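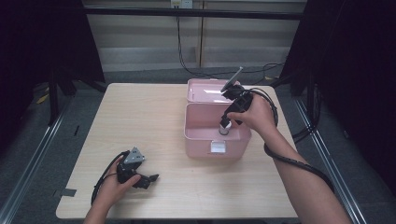
How long must the tabletop rest before it is put to regular use?

Leave the table in its final room for 3 days after the packaging is removed. During this time the wood adjusts to the temperature and moisture of the room, and small changes in the joints are normal.

Section 3. Leveling, First Cleaning and Daily Care

The instructions in this section apply to all Zavmont tables with a wood top, with or without the Escobedo extension leaf. Complete the assembly steps in Section 2 before starting.

3.1 Choosing a position

Place the table on a firm, dry floor, away from radiators, stoves and air vents. Strong sunlight changes the color of wood over time. Where a window cannot be avoided, draw a curtain or blind during the brightest part of the day and turn the table end for end every few months.

Caution: Do not drag the table. Two adults should lift it by the side rails. Lifting by the edge of the top may loosen the fastenings.

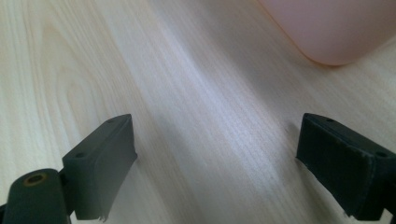 3.2 Leveling

1. Set the table in position and press lightly on each corner in turn. Note any corner that moves.
2. Turn the adjustable foot below that corner counterclockwise until it meets the floor.
3. Place a spirit level along the length of the top, then across the width. Adjust the feet as needed.
4. Tighten the lock nut on each foot with the wrench supplied.
5. Check the level again after the resting period.

Note: Each foot allows up to 3 turns of adjustment. If more is required, place a Tinomness floor pad beneath the foot. Folded paper or card will compress and should not be used.

3.3 First cleaning

A fine dust may remain on the surface from the factory. Remove it with a soft, dry cloth before using any liquid.

1. Wring out a clean cotton cloth in lukewarm water until it no longer drips.
2. Wipe in the direction of the grain, from one end to the other.
3. Dry the surface at once with a second cloth.
4. Wait one hour before placing anything on the table.
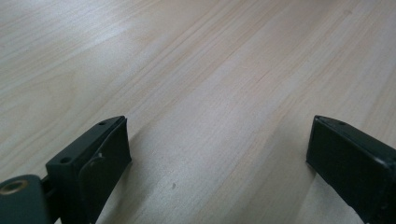
3.4 Daily care

Wipe up spills promptly, especially coffee, wine, vinegar and citrus juice. For greasy marks, add a few drops of Skerine mild soap to a bowl of water and clean as described in 3.3. Rinse the cloth often.

Use a mat or trivet under any hot dish. The finish may turn cloudy under cookware fresh from the oven, and damage of this kind is not covered by the warranty. Items with rubber or soft plastic feet can leave marks if left in one place – felt pads are recommended.

Caution: Do not use bleach, ammonia, scouring powder, steel wool or steam cleaners on any part of the table.
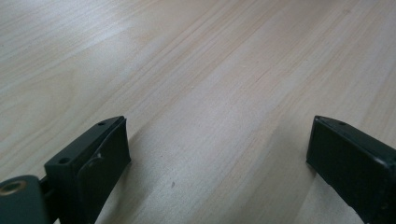
3.5 Load and extension

The top is rated for an evenly spread load of 200 pounds. Do not sit or stand on it. With the extension leaf in place, keep heavy items over the legs and away from the center.

To store the leaf, wrap it in a dry blanket and lay it flat. It should not be kept in an unheated space where the temperature may fall below 32 °F. Before refitting a stored leaf, allow it to reach room temperature, then check that the alignment pins are clean and straight. Replacement pins are listed in Section 6.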